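夹爪保养相册:一对手指的十月

Randent项目有两把手持夹爪,一左一右,归Flora Semple和我管。所谓归我管,意思是它坏了大家来找我,它好着的时候大家去找Flora。这一页是十月那轮调校和维护的记录,顺手配了图,给下一个接手的人看。正式的维护手册在Undex那边的共享盘里,写得很周全,唯一的缺点是没有人读完过第二章,包括写第二章的Gus Gallagher。

先说规矩。每把夹爪做满500次抓取,停下来检查一遍:指垫、转轴、线缆、镜头,顺序不许换。换顺序的后果Gus替大家试过了:先擦镜头,再去摸转轴上的油,然后又擦了一次镜头,然后又擦了一次。

一、小物件,大脾气

调完开合以后要拿真东西试。我们手边最难伺候的是首饰:硬的、滑的、圆的,还有一捏就变形的。玻璃手镯负责告诉你两根手指有没有对正,串珠手链负责告诉你合拢的速度是不是太急。发夹什么也不告诉你,它只是喜欢躺在那里。

两把夹爪同时伸进同一堆东西里,最能看出谁没调好。一把对着玻璃镯,另一把去够手链,两边互不谦让。侧面带DAS凸字的那条长臂,拿的时候握灰黑色的把手,手指别搭到臂上去。它的指垫是黑色绒面的,容易粘毛,每次检查用胶带滚一遍,不要用水。镯子那边的垫子是深蓝色的,脏了可以擦,擦完晾30分钟再合拢。上回有人等了8分钟就说差不多了,于是两片垫子亲密地粘在一起,过了一个中午。 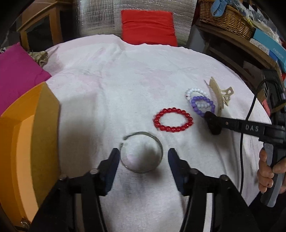

二、转轴、线缆和其他会抱怨的部位

转轴是整把夹爪里最安静的零件,出毛病之前一声不吭。检查办法很土:空手合拢,松开,再合拢,听。有沙沙声就是进了灰,有咔哒声就是螺丝松了,什么声音都没有,但手指回不到原位,那就是你上次拧得太紧。最后这种情况通常没有人承认。

拧紧的时候左右轮流来,每次只给一点点。Flora的说法是“像拧一瓶你还想再打开的果酱”。我的说法没有这么好听,但也是这个意思。拧完以后把两根手指举到灯下看,合拢时垫面要平着碰上,上沿先碰或者下沿先碰都得重来。

垫子用旧了就换。Selell的替换垫一包一包地寄来,包装袋上的箭头朝哪边,跟垫子该朝哪边没有任何关系。认准纹路,两片带纹的面相对。装反了也夹得住东西,只是夹得住的东西会慢慢往下溜,溜得很体面,你一时还看不出来。

三、细圈和粗圈

圆环是第二道考题。细的那种贴着布面,手指下得浅了够不着,下得深了先把布夹起来。粗的好夹一点,于是每个新手都先去夹粗的,然后宣布调校完成。请先夹细的。指尖停在环的前面,垫面之间留够空当,再往前送。布皱了就先抚平,别指望夹爪替你抚,它会抚,抚完圆环就不知道去哪儿了。

木夹子也在考题里,斜着放、横着放都要试。它两头不一样厚,垫面稍微歪一点就夹偏。要是连着几次都偏向同一边,别怪夹子,回去看第二节。

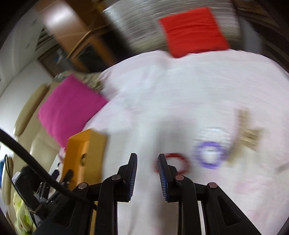 线缆要单独说几句。它从来不在正经地方断,断的总是接头后面那一小截,因为大家收工时都喜欢拎着线把夹爪提起来。请拎把手。把手就是为了给人拎才做成那个形状的。走线时留一个松松的弯,胳膊伸到最远处弯还在,就算合格;弯没了,等于你在用接头拉夹爪。

接头插好以后轻轻晃一下,录一小段,回放看画面有没有跳。跳了先别拆机器,把接头拔下来重插,十有八九就好了。剩下的那一二成,记下现象,写在本子上,等我。不要写“又不行了”,本子上已经有好几页“又不行了”,读起来像一首长诗,对修机器没有帮助。

镜头最后擦,用干的软布,从中间往外转着擦。这种镜头看得宽,边上本来就是弯的,柜子弯、床弯、人也弯,不属于故障。为这件事报修过的人请自觉,我不点名,Gus。

四、收工

零件箱在606房间,进门右手边的架子。拿走一包垫子就在箱盖的纸上画一道,别画笑脸,画了笑脸Flora不知道该算几包。

夹爪放回去时手指要张开,别合着过夜,垫子压久了会留印。两把分开放,线绕大圈,不要打结。螺丝刀放回原来的格子里。上个月那把小的至今没有回来,谁的口袋最近老是扎人,麻烦摸一摸。

下一轮检查还是Flora先做左手那把,我做右手那把。有问题写本子,写清楚是哪一把、哪一根手指。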